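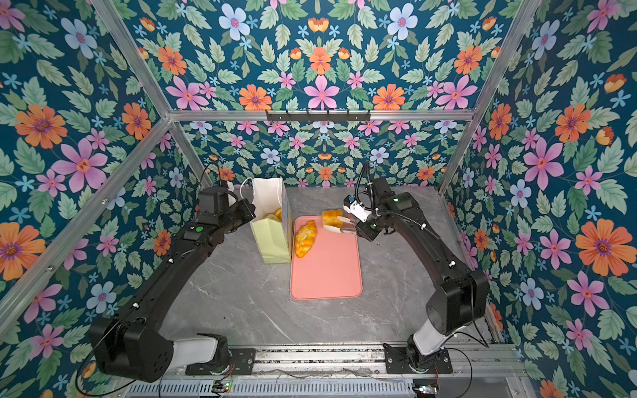 Section 5. Recording your first bagging demo

Okay, the arms are homed and the leader handles are plugged in, so let's get some bread into a bag! I wrote this section for the Claddale two-arm booth, but if you have the older Plunden one, only the menu names change.

1. Put the cutting board in the middle of the tabletop and stand the paper bag to the left of it, mouth open. I fold the top back a little first (a floppy bag will drive you nuts).

2. Set your bread on the board. Leave some space between pieces so the fingers can get down beside them.

3. Open Skendska, pick New Task and type a task number. Mine is 2071, yours can be anything you'll remember.

4. Take hold of both leader handles and match them to the pose of the arms before you press Link.

CAUTION: If the handles are far off when you link, the arms will jump to catch up. Keep your hands and your coffee out of the booth.

5. Press Record. Bring the left gripper in by the bag and keep it there, then go for the bread with the right one. Squeeze slowly! Crust cracks at a lower force than you'd think, and I keep the grip limit at 400 on the slider for anything baked. 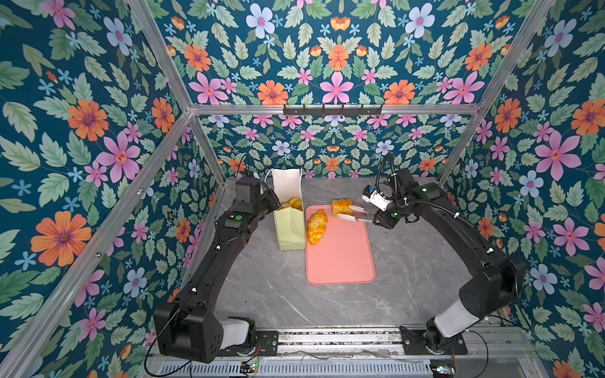

Fig. 5-2. Right arm gripping at the top edge of the board, left arm at the bag.

6. Lift straight up, swing over to the bag, lower, and let go. Then back both arms off and press Stop.

Note: Fumbled a grab? Keep going and try again in the same take. I used to delete those, and then the trained policy had no clue what to do after a miss.

7. Mark the take Keep or Toss, reset the bread and go again. Move the pieces a little each time, and turn the loaf now and then too. Plan on about 5 minutes to get comfortable with the handles.

Note: Error 1121 on saving means the disk is full. Clear out your tossed takes and hit Save again, the take is still in memory.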